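3.2 Serving layout and utensils

Each place was laid with the same few items before the participant sat down. The drink was served in a clear glass cup and the sweetener was offered apart from it, in a small glass bowl with its own teaspoon. We chose clear glass for both vessels after the September pilot, where participants given opaque cups tended to look inside before deciding how much to add. The layout used in the main study is shown in Figure 2. Tabletops were white throughout, and no cloth or mat was used.
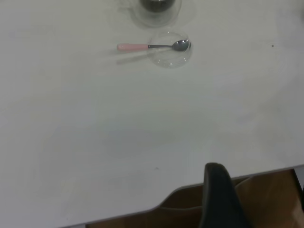 Figure 2. Cup, bowl and pink-handled teaspoon on the white tabletop.

Participants were told to prepare the drink as they would at home. They could move any item and use the spoon as often as they liked. Refills were not offered. A serving was scored as complete when the participant put the spoon down and did not pick it up again for 40 seconds. Scoring followed the scheme of Voß and Sasaki, with one change: setting the spoon across the bowl and setting it on the table were coded separately.

In total, 3,217 servings were recorded at the two sites, Uchida and Hinen. After removing those in which the drink was refused or spilled, 3,162 remained for analysis. Of these, 777 included a second use of the spoon after the first sip. These servings are treated on their own in Section 4.1, as the amount added the second time was weighed by a different method.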